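# Open day notes: hand-held grippers at Ledesma

16 March 2018

I went to the open day at Ledesma mostly for the talk on data collection for manipulation, and stayed for the bench demonstration in the afternoon. What follows is typed up from my notebook, with the obvious spelling fixed.

The talk was given by Bautista Cáceres, who runs the small group there. His position is simple. Driving a robot arm by remote control to record example motions is slow, and most operators get tired before they get good. His group gives people a hand-held tool with the same two-finger gripper the arm carries, puts a camera on it, and lets them do the task directly. The arm learns from the recordings later. They call the tool Vusine, and the software that lines up the video with the finger position is called Bamstead. I did not find out where either name comes from.

The afternoon was hands-on. Visitors were split into groups of five and each person got a turn with the tool. The task was tidying desk items: pick up a thing, put it where the card says, release, back off. I managed 18 usable recordings in my slot. The person after me did more and looked less pained doing it.

## Notes on handling

The trigger has a long travel. The first part of the pull moves the fingers a lot and the last part moves them very little, so closing on something thin takes more effort than it should. I asked about this. Cáceres said the linkage was designed to give fine control near full close, and that the next version would have a shorter pull. I think the reasoning is sound but my forefinger disagrees.

Weight is acceptable for ten minutes. Past that the wrist starts to roll outward, and you can see it in the playback as a slow tilt of the background. Bamstead is supposed to reject recordings with too much tilt. It rejected 2 of mine, both fair.

The view from the tool takes some getting used to. You look at the object with your own eyes while you work, and only see the camera's version afterward on the monitor. Things I thought were plainly visible sat right at the border of the picture. Operators who do this every day apparently learn to approach so that the target stays between the fingers well before contact. I did not learn it in one afternoon.

## Fingers and surfaces

The fingers get a covering to add grip, and the covering is a wear part. The group keeps a log of when each pair is changed, but there is no fixed interval yet. I would have liked to see a force measurement for new against worn. There was none on the posters, and the answer in the room was that it is on the list for June.

Mesh goods came up in the questions. An open diamond pattern gives a depth sensor trouble, with some of the readings landing on the mesh and some on whatever is behind it. It also throws a striped shadow under a lamp, and a simple edge detector will happily treat those stripes as part of the object. Cáceres's answer was more recordings with more lighting, plus the finger position as a second signal. Somebody from Flarkmont asked whether a plain contact switch in each fingertip would be cheaper. He agreed that it would, then talked for a while about wiring.

## The arm

At the end of the day they ran the arm itself on a policy trained from earlier sessions. The quoted success rate was 74 percent on objects it had been trained on. No figure was given for new ones. The motion was slower than a person's and had a small hesitation before each close, which the group puts down to delay between the camera and the controller.

I watched several attempts from the side. The misses I saw were mostly approach errors - fingers arriving too high, closing on air, then lifting as if the grasp had worked. The software does not yet check the gap after closing. That seems like the cheapest fix available and I said so on the feedback form.

Parking is behind the main building and the signs for it are on the wrong side of the road. The slides are meant to go out by email to anyone who signed the sheet. I have not received them yet.
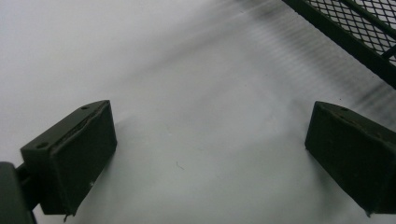 *Gripper view: fingers apart over the pale surface, dark green mesh at top right.*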